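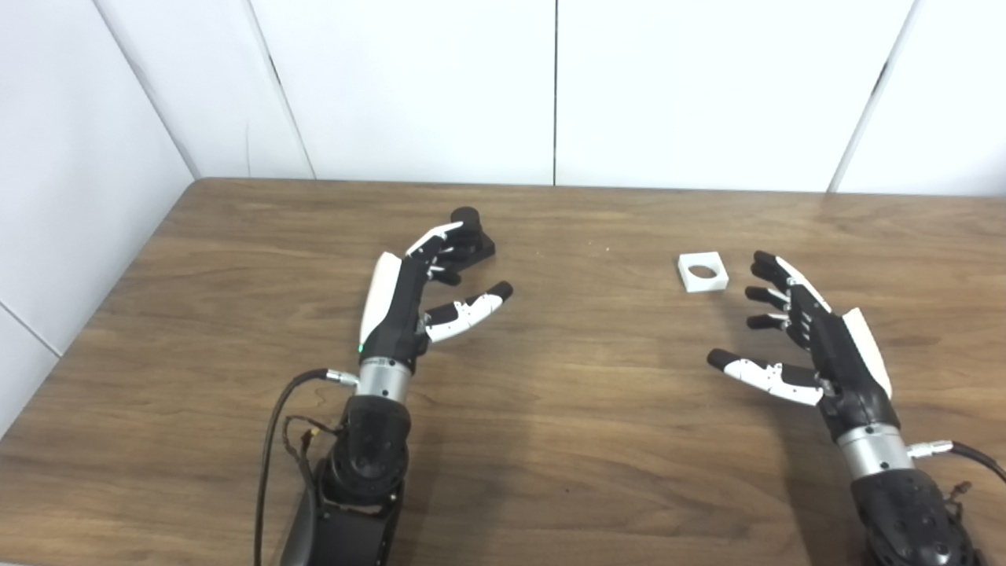 Wood grain, medium brown, lines running mostly side to side.

Vaher Grain Terms
Data card, updated February 13, 2025

A word list for describing the surface figure of sawn and finished wood. It holds 1,189 terms in 13 groups, collected from mill notes and shop catalogs in Uster and Jerkham.

Files
terms.csv: one term per row, UTF-8, comma separated
groups.csv: group codes and parent codes

Fields
term, group, variant_of, source, note

Known issues
20 terms have no source. Group 2 mixes figure and color words and will be split in March. Spelling variants are kept as separate rows.

Maintainers
Gediminas Zariņš, Kristaps Urbonaitė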